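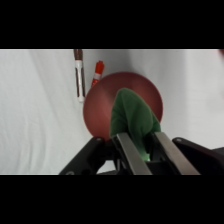 Figure 1. Two markers on a white cloth, one of them brown and white.

4. What guests read before they book

4.1 Where the listings came from

I started with the listings themselves, because that's where most guests start too. Over the spring I collected 1133 holiday rental descriptions from two booking sites, Druseso and Starnero, all of them for villas, cottages and apartments within a short drive of the sea. I left out hotels and anything with a front desk. I also dropped listings under 500 characters, which mostly gave a bed count and a phone number and didn't leave me much to work with.

Druseso lets owners write whatever they like. Starnero sends every description through an in-house editor first, and you can tell after reading a handful: the sentences get longer, the water gets bluer, and the bathroom moves to the last paragraph. I had expected the two sites to differ in tone, but I hadn't expected them to differ so much in what they left out (more on that in 4.3).

4.2 How I coded distance

My main interest is the way listings talk about distance to the beach. I read a first batch with a pencil in hand and ended up with 18 codes, then merged a couple that I kept mixing up and was left with 16. The final set covers measured distance ("200 meters"), walking time, driving time, and a big family of loose phrases such as "steps away," "a stone's throw" and "on the doorstep." I coded each phrase the first time it came up in a listing and ignored repeats.

Driving time gave me the most trouble. A listing might say "ten minutes from the beach" and never mention a car, and I'd have to look at the map to see that no person on foot could do it. I coded these separately as unmarked time. They're a small group, but they show up again and again in the guest reviews, usually next to the word "misleading" and once next to a very long story about a stroller.

I did all the coding in Hekgate, a free annotation tool that I like a lot, even though it crashed on me twice and has no undo button. A second reader went through a share of the listings without seeing my codes. We agreed on nearly all of the measured distances, as you'd hope, and argued happily for an afternoon over whether "moments from the sand" is a walking time. We settled on loose phrase.

4.3 What turned up

Loose phrases were the most common way of describing distance on both sites, and they were far more common on Starnero. Owners writing for Druseso were more likely to give a plain number or to name a landmark - the bakery, the bus stop, the second bend in the road. Several of them warned about hills. I found hardly any hill warnings on Starnero, even for the steep town of Yeom, where I have personally carried a suitcase up from the harbor and would have liked one.

Listings with a sea view were also vaguer about walking to the sea. I think this makes sense from the writer's side. If you can see the water from the terrace, the path down to it feels like a detail, and a house with a really good view is often a house on a slope. Guests don't seem to treat it as a detail. In the reviews, complaints about the walk were more frequent for view properties than for places tucked away on flat streets behind the beach.

I want to be careful here, though. I can't tell from a review whether the person read the whole description, or any of it, before booking. Some guests clearly went by the price and the pool. The interviews in Section 5 get closer to that question, and they also changed my mind about a few of the codes, so I come back to "moments from the sand" there.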